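Foam mats in the living room – keep them or take them out?

2/9/20
Posted by plandlow_home

Hello everybody. We moved to the apartment in Figueroa two years ago and I put foam mats on the whole floor of the room where we fold the laundry and where my son plays. They are the square kind that lock together, in pale blue, white and tan, and I set them like a checkerboard. I paid 145 for everything, with the border pieces. Now my husband wants to take them out and buy a rug. He says they collect dust in the joints and look like a kindergarten. I like them very much, my knees also like them. I fold everything on the floor because we don't have a big table.

My second question is about plaid cloth. I have a blue and white one that never folds flat. I start from one side and the middle always comes up like a small hill.
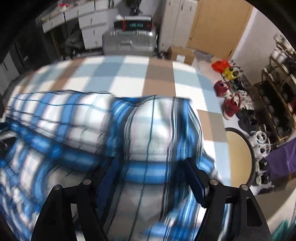 Posted by plandlow_home in Floors and Laundry

The white cabinet with drawers is where the folded things should go, but bags and packaging live on top of it now. I would like to solve this too, but first the floor.

gana_16 wrote:
Keep the mats. We had a rug before and I washed it two times in one year, and it cost 200 each time. With mats you lift one square, wipe it, and put it back. For dust in the joints I use the narrow nozzle of the vacuum cleaner, slowly, along the lines.

Vudix wrote:
I don't agree with gana_16. If you don't lift all of them regularly, moisture stays under. I found dark spots on my wood floor after one winter and the landlord was not happy. What is your floor under the mats? If it is tile, then okay. If it is wood, I would take them out, or keep only a small area.

plandlow_home wrote:
It is tile. It is cold, this is why I bought them.

Vudix wrote:
Then my warning is less serious. Still, lift them once in a month and let the floor dry before you put them back.

Araceli Sotomayor wrote:
About the cloth. Plaid is the easiest pattern to fold because you already have lines. Don't start from the side. Lay it open, pull the corners until the bands are straight, and fold on a dark line. If you roll it first and then try to make it flat, you will always get the hill in the middle.

gana_16 wrote:
Or just roll it completely! I roll all my blankets and tablecloths and they stand in the drawer like bread.

Araceli Sotomayor wrote:
Rolling is fine for a deep drawer. In a shallow one the roll gets stuck and you can't close it – I had to take my drawer apart for this.

plandlow_home wrote:
My drawers are not so deep, so I will try with the dark line. Thank you both. My husband read the thread and he says Vudix is right about moisture, but he agrees to wait with the rug until summer.

Vudix wrote:
Tell him also that a light rug shows every coffee.

Recent topics in Floors and Laundry
Rug pad slides on tile, what to put under
Border pieces for foam mats, where to buy separately
How to label drawers without glue
Wool blanket smells after storage
Folding table for a small apartment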